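4.2 Coding of the trial coverage

The corpus consists of 157 news reports on the Wundov fraud trial, published by the Selon and Nuson news services and downloaded in August. Each report was split into sentences, giving 3,817 units. Sentences dealing only with the weather, traffic or the court building were kept in the set but given the code 0.

Two coders worked separately. Kristóf Somogyi coded the full set. Réka Sárközi coded a sample of 700 sentences drawn at random. The scheme has 8 codes, covering charges, witness evidence, documents shown to the jury, statements by the defence, statements by the prosecution, rulings by the judge, background on the accused, and comment by the reporter.

Where a sentence fitted two codes, the one matching the main verb was used. This rule was added after the pilot, in which quoted remarks by lawyers were often marked as witness evidence. 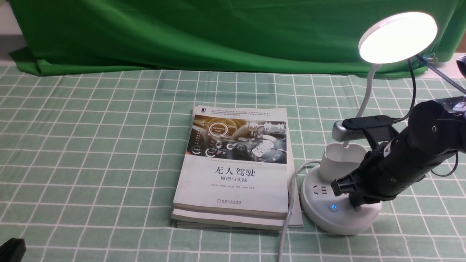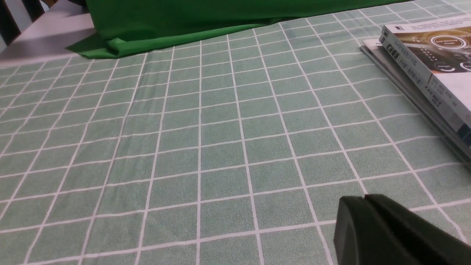

Figure 3. Green cloth with white grid lines. The stack of books is in both views.

4.3 Results

Statements by the prosecution were the largest group in both services. Nuson gave more space to background on the accused, mostly in the opening paragraphs. Selon used longer quotations and had fewer sentences coded as comment. Rulings by the judge were rarely reported unless they delayed a witness.

The two coders disagreed mainly on the line between background and comment. Sentences on the spending habits of the accused caused most of the trouble. These were discussed one by one and the agreed code was entered in the final table (Appendix B).

4.4 Limits

The reports were read in English only. Later corrections by the publishers were not tracked, and the version downloaded on August 18, 2018 was treated as final. The method follows Illés, with the tone scale left out.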